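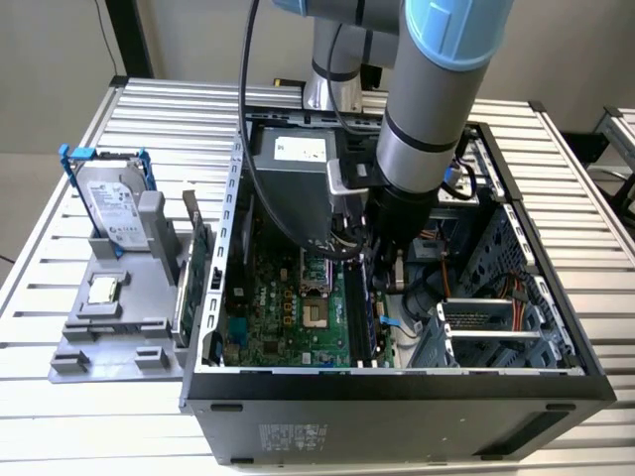 Is it cheaper to repair an old desktop computer than to replace it?

Sometimes, and less often than repair shops claim. The answer depends on which part has failed, what the labor costs, and whether the rest of the machine will last long enough to justify the work.

CHAPTER 4
Inside the Case

Books on computer repair tend to open with a promise that anyone can do this. We would like to be more careful. Plenty of people can change a memory module, and plenty of the same people have bought a module they did not need. The usual advice for a slow computer is to add memory, and it is given so freely that you should ask what it rests on. When the Haddale repair shop reviewed 639 service tickets, around 40 percent of the machines brought in for "more memory" had a different problem, most often a failing hard drive. One shop's tickets prove little about computers in general. They do suggest that the part should come after the diagnosis.

Before taking anything out of a tower, learn to find the main parts by sight. Lay the case on its side with the open side up and look for the power supply, the motherboard, the processor socket, the memory slots, and the drive cage.

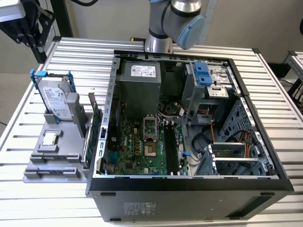
Figure 4.1. A desktop tower opened for service, with a hard drive in its blue caddy outside the case.

Colored plastic is often said to mark the parts a user may safely handle. Treat this as a habit of some makers and check the service manual. A blue latch tells you that somebody expected the latch to be moved. It tells you nothing about whether the power cord is still plugged in.

An empty processor socket deserves more suspicion than any other part of a used machine. Sellers list such boards as "tested," and you should ask how, given that a computer without a processor will not start.

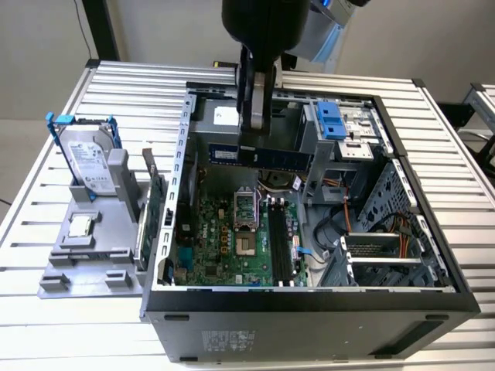 Memory is the part most readers will handle first. Hold the module by its edges, keep your fingers off the contacts, and compare the notch with the key in the slot before you press. The guides that tell you it "only fits one way" are correct about the design and too hopeful about people. With enough force, a module can be pushed in crooked and the slot damaged.

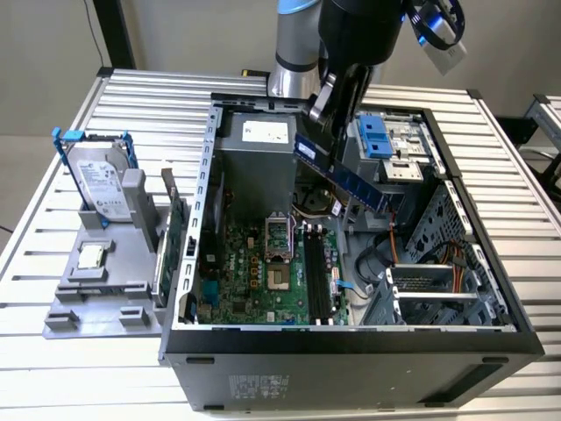
Matching modules in pairs is another rule repeated without much explanation. On many boards, 2 matched modules will run faster than one of the same total size, but the gain in daily office work may be too small to notice. The Wostetti exercise at the end of this chapter asks you to measure it. Write down your guess first.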